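Drurnon Twist-Handle Paper Carry Bags — Cream

Sold by the carton or the half sleeve
Item group: Takeaway and Retail Packaging
Page updated Wednesday, August 18, 2021

The Drurnon is a plain cream paper bag with twisted paper-cord handles in tan. It suits cafés, bakeries, homewares shops and market stalls that want an unprinted bag they can stamp or sticker themselves. We have stocked it since February and it has replaced the Toledo bag in our range. Customers with a standing order for the Toledo have been moved across at the same carton price.

Pack sizes

Carton: 300 bags, packed flat in sleeves
Half sleeve: 25 bags
Warehouse stock at last count: 2,845 bags in the medium

Sizes held

Small: fits two takeaway cups side by side in a cup tray
Medium: fits a lunch order for two, or a couple of small bowls boxed
Large: by order only, allow 19 working days

Handles

Each bag has two handles, one glued inside each of the long panels under a paper patch. The cord is the same colour on every size. Handles fold down inside the bag for packing and should be pulled up before filling. If you are stacking open bags on a counter, leave them folded, as the loops catch on one another.

The medium is the one most people order. The base is a folded block bottom, pasted, and it opens square once you push the corners out with your hand.

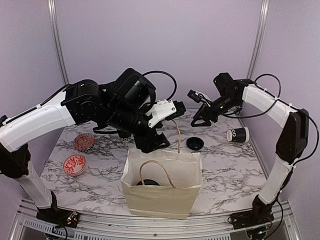
Filling a bag goes faster if it is standing open with the handles up before the cups and lids come to the bench. Heavy things go in first and flat things go against the long panel. A bag that has been folded and reopened will carry a few creases, like the cream one standing near the front of the marbled top, and these don't affect the base or the handles. Both handles are the thin tan cord, so lift by the two together once the bag is full. Hold one loop on its own and the load tips to that side.

Cups, lids and bowls

The bags are often bought with our Dotex paper cups and lids. Dotex cups are black outside and come in sleeves; lids are sold separately and are not interchangeable with the Zastov range, which has a slightly wider rim. Please check which cup you have before ordering lids. We can't take back opened sleeves.

Ceramic bowls and other breakables should be wrapped before they go into any paper bag. We carry tissue and corrugated wrap in the same section of the catalogue. Two bowls wrapped separately travel better than two nested with a sheet between them.

Printing and stamping

The cream stock takes water-based stamp ink well. Let it sit for a minute before stacking. Stickers hold on the front panel but will lift the surface if peeled off again, so place them once. One-colour custom print is available on the medium and large at full carton quantities. Artwork should be supplied as a vector file and we send a proof back by email before anything goes on the press.

Storage

Keep cartons off the floor and out of direct sun. The cream will yellow on the exposed edges if left in a shop window. Paper bags that have got damp should not be used for anything heavy, even after they have dried out.

Not recommended for

Unlidded drinks
Hot food in direct contact with the paper
Frozen goods carried for any distance

Disposal

Plain bags, handles included, can go in most kerbside paper recycling. Councils differ on food-soiled paper — check with yours. Bags with a plastic sticker should have it torn off first.

Ordering

Orders placed before midday are packed the same day. Pick-up is from the side roller door, and you'll need your order number. For samples, one of each stocked size, contact Maribeth Tagle in packaging sales through the enquiry form. Samples are free with any other order, otherwise postage applies. Trade account holders will see their own pricing after logging in.

Related items

Dotex single wall paper cup, black
Dotex flat lid, black
Zastov double wall cup
Tissue, white, acid-free
Corrugated wrap, roll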